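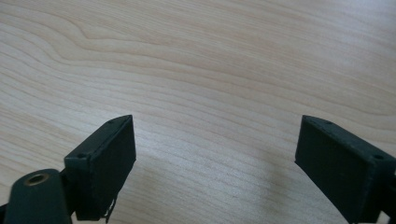

## 4. Setting up the Zunier weigh crate for deer

Read this section fully before you bring any animal near the crate. The crate is made for fallow, sika and young red deer. Do not use it for stags in hard antler.

You need one flat place, two adults and the tool bag which came with the load bars. The empty crate weighs 62 kg, so please do not lift it alone.

### 4.1 Placing the crate

1. Choose a place inside the race where the ground is level and firm. Concrete is best. Packed gravel is also possible if you put the rubber mats under the load bars.
2. Put the 2 load bars on the ground, parallel, with the cable ends on the same side as the operator.
3. Lower the crate onto the bars. The four feet must sit fully on the pads.
4. Push each corner by hand. If the crate rocks, lift it again and correct the ground. Do not put loose stones under a foot.
5. Close the gap between the crate and the race with the side boards. Leave a small space so the boards do not touch the crate – a board that touches will take part of the weight.

**Caution:** A deer will try to go through any gap where it sees daylight. Cover the side panels with the dark cloth before the first animal enters.

### 4.2 Connecting the display

1. Fix the display to the outside post, on the operator side, at the height of your chest.
2. Connect the left cable first, then the right cable. Turn the rings until you feel them stop.
3. Press and hold the green key until the display shows zero.
4. Leave the display switched on for 24 minutes before you calibrate.

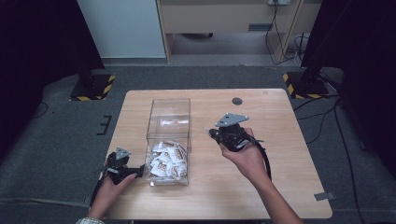 A herd owner near Drirkcombe wrote to us that her display never came back to zero after the first few hinds, and that she had to clear it by hand each time. In her case mud had collected between the crate and a side board. We now ask all users to clean this gap after every group, and to use the automatic zero only when the crate is empty and both doors are closed.

### 4.3 Calibrating

1. Check that the crate is empty and that nobody leans on it.
2. Open the menu and choose CAL.
3. Put your test weight in the middle of the floor. Wait until the number is steady.
4. Enter the true weight and press the green key.
5. Move the weight to each end of the floor. If the readings differ, check the feet again (step 3 of 4.1).

**Note:** The memory keeps 273 weighings. After this the oldest records are overwritten, so copy them before a large muster.

### 4.4 Replacing the door latch
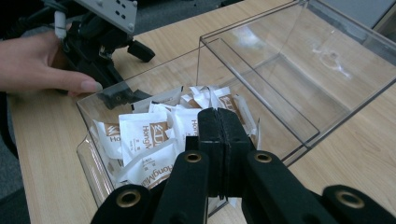

The latch of the front door wears faster than the other parts and should be changed before the August weaning. Order the Karagiannis pattern latch; the older Meltville latch has a shorter pin and does not hold against a kicking deer. Take the whole latch off and open it indoors. A pale wooden table top like the one in the photo is a good surface for this, as the dark spring and the two dark washers are easy to find on it. Grease the pin lightly before you close the housing.

1. Slide the new latch onto the door rail and tighten both bolts by hand.
2. Close the door and check that the pin goes fully into the frame.
3. Tighten the bolts with the key from the tool bag.
4. Open and close the door ten times. If the pin catches, loosen the bolts and move the latch a little lower.

**Caution:** Never work on the latch while an animal is in the crate, even a quiet one.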